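**Wanted: people with patient hands for the Nurkar student project**

Posted 28 February 2025 by Zdenka Radonjić

Hi! I'm Zdenka, and I run the Nurkar project along with Danylo Kobzar. We're a student team that teaches a robot arm to pick up the stuff people leave lying around at home, and we do it by picking the stuff up ourselves, over and over, with grippers we hold in our hands. We need more hands. If you can grip a thing, lift it and put it down again without getting cranky, please keep reading.

We started as a class assignment last fall and then the class ended and we just kept going. Danylo says it's a club now. I say it's a project with snacks. Either way we've signed up for the Grimshaw, the student household robot competition, and it's in July, so this spring is when we find out how good our recordings are (and how many we still have to redo, sigh).

**What you'd be doing**

You sit or stand at a surface with everyday things on it and you work with a pair of grippers, one for each hand. You pick something up, hold it steady a moment, set it down somewhere sensible and go on to the next thing. Each try gets recorded as a clip. Our goal is 3000 good clips before the competition and we have 700, so you can see why I'm writing this on a Friday night instead of watching TV.

A session is three hours with a real break in the middle. You'd pair up with another person, and between you you'd switch off: one handles, one keeps the log. The log is a spreadsheet. It has a column called "weird" and I love that column, please fill it in. If something slipped or folded over or the gripper closed on air, I want to know. The slips are useful to us too, so don't throw them out and don't feel bad about them.

The flat and floppy things are my favorite part of the whole project. Big boxes are easy to get bored with, but anything thin, crinkly or bendy makes you think about where to put the fingers and how hard to squeeze. Danylo is the opposite, he'd do boxes all day! 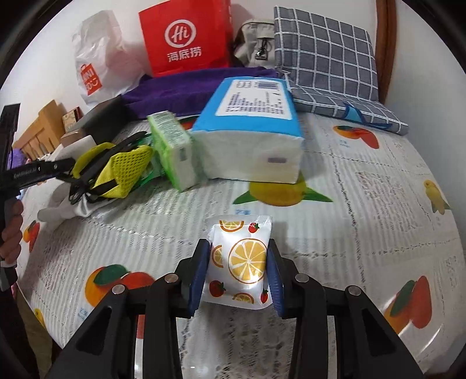 Small and crinkly in one, long and bendy in the other:
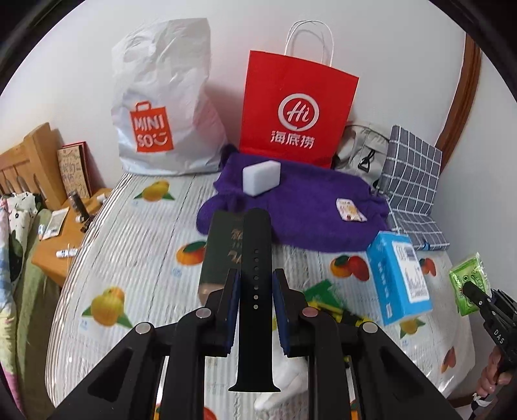
**Do I need to know how to code or build robots to join?**

No experience with either is needed. We teach you the grippers at your first session, and the programming is done by a separate part of the team. If you'd like to learn that side later, you can ask Danylo to let you sit in.

**Who we're looking for**

We have 4 open spots. You should be a student (any school, any major, and high school seniors are welcome with a signed form from a parent). You should be able to come to at least one session a week until the competition, and tell us early when you can't. I had a whole paragraph here about attention to detail, but what I mean is that you'll do the same small lift lots of times and the last one should be as careful as the first.

Left-handed people, please apply! Danylo and I are both righties and it shows in our clips. I'd also love someone with small hands, and someone who has done something fiddly before, like sewing, model kits, cake decorating, fixing bikes, whatever. We've got one person who ties fishing flies and she picked up the grippers faster than any of us.

If your hands or wrists get sore easily, talk to me before you sign up. The grippers aren't heavy but you're squeezing for a good part of the session. We can set you up with shorter turns, or with log work and clip checking, and that counts exactly the same.

**What you get**

It's not a paid job, I want to be clear on that. You get your bus fare back, dinner on session nights, and your name on the team sheet for the Grimshaw. If your school gives credit for project hours, I'll sign the paperwork. You also get to come to the competition if you want to, and we're trying to sort out a van.

You'd learn how to plan a recording session and how to tell a good clip from one that'll cause trouble later. Danylo runs a short clip review before dinner where we all watch our worst ones together. It's more fun than it sounds. Mine have been featured a lot.

**How to apply**

Send us a message through the Nurkar sign-up form on the club page. Please put in:

- your name, school and year
- which evenings you're free
- which hand you write with
- a few lines about something you've made, fixed or practiced a lot
- anything you can't eat (see dinner, above)

No resume please, I won't read it. I answer everybody myself, usually within a few days, and then we'll invite you to a trial session so you can try the grippers and see if you like us. Wear sleeves you can push up, and leave the rings and bracelets at home.

If you want to bring a friend to the trial, go ahead, just put both names on one form. And if all the spots are gone by the time you write, I'll keep you on the list for the summer, when a couple of our people graduate and Danylo starts panicking about the schedule again.

Hope to hear from you!

Zdenka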